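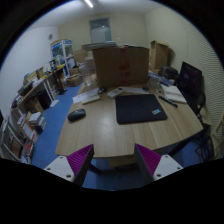
Diane Penner wrote in to say that a desk review is pointless unless the person has lived with the desk, papers and all, for a good long while. Fair enough, Diane! I've had the Flisby from Unberg since June, it has been buried and dug out more times than I'd like to admit, and I think I'm finally allowed an opinion.

By Sanaa Samir
28 Oct 2020
Print | E-mail this article
14 comments | 40 shares

So, the short version is that I like it a lot, with one big grumble that I'll get to.

The top is what sold me. It's a light wood with the grain running from front to back, and the front corner is rounded, which I didn't care about at all in the store and now care about very much (I have hips, and my old desk had corners like an axe). The finish has a soft sheen to it. In the evening with the lamp on it can get a little glary, but the grain still shows nicely and I've stopped noticing.

Mousing straight on the wood works okay. I still keep a black mouse pad in the middle, mostly out of habit, and the mouse spends half its life off to the left of it anyway. The pad stays put when I'm working fast, so the surface must have a bit of grip – my last desk was so slick that everything ended up in my lap.

Writing is where it really shines. I do my lists by hand, and I can have a notebook open on the right with a pen next to it and still have bare wood in front of me to lean on. Thin paper on some desks picks up every bump underneath. No trouble with that on this one, even with a cheap ballpoint.

Now the grumble. There is no drawer! None! Unberg will sell you one separately, and it took 11 days to come and then the screws were too short, so back it went. In the meantime everything that belongs in a drawer lives on top. Sheets of paper, the remote, bits and pieces I keep meaning to deal with. If you're a tidy person you'll be fine. I'm not, and a big box has been sitting on mine for longer than I want to say.

Assembly took me 30 minutes by myself, and the instructions are pictures only, so go slow on the step with the legs. I had one on backward. The Allen key they give you is tiny and hurts your hand after a while, so use your own if you have one.

I looked at the Plestora too before buying. It's deeper and it does have a drawer, but the top felt cold under my arms and it wobbled when I leaned on it. Ignacio Ibarra asked in the comments last time whether the Flisby wobbles – a little, on carpet, until you tighten everything again after the first week. Mine has been solid ever since.

Would I buy it again? Yes, and I'd pick up a small set of trays on the same trip.

Share this review | 14 comments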